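Letside Digital Inclusion Project
Second progress report to the Loltis Fund
Prepared by Ratih Latuheru, Project Manager

1. Delivery in the period
The grant supports free basic computing classes for adults in Letside. Enrolment stands at 80 learners, against none at the opening of the scheme in March. Classes are held at the Kwok Centre on weekday mornings, and 15 learners have completed the full course. Attendance at the evening group was lower than planned, and that group has been moved to an earlier start.
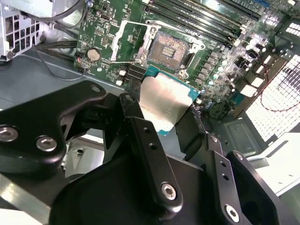 Learners asked for more material on what is inside a computer, and the syllabus now gives two sessions to the subject. Arif Tuhumury has written the handouts. The first covers the motherboard and the processor, including the open socket and the broad metal top of the chip, and the second covers memory and storage. Both are being translated for the Thursday group.

2. Equipment
Nine refurbished desktop computers were bought from Grirska within the agreed budget line. Two were returned with faulty power supplies and have been replaced at no cost to the grant.

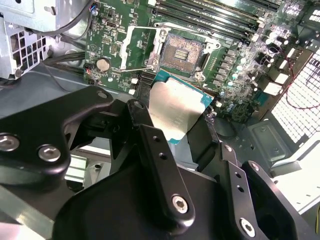 Figure 2. Desktop processor and empty socket, with the motherboard in an open metal case.

3. Matters for the Fund
We request approval to carry the unspent travel allowance into the next period, where it would meet the cost of bus fares for learners from the outlying estates. Tutor hours remain as profiled. The signed expenditure statement is attached as Annex B.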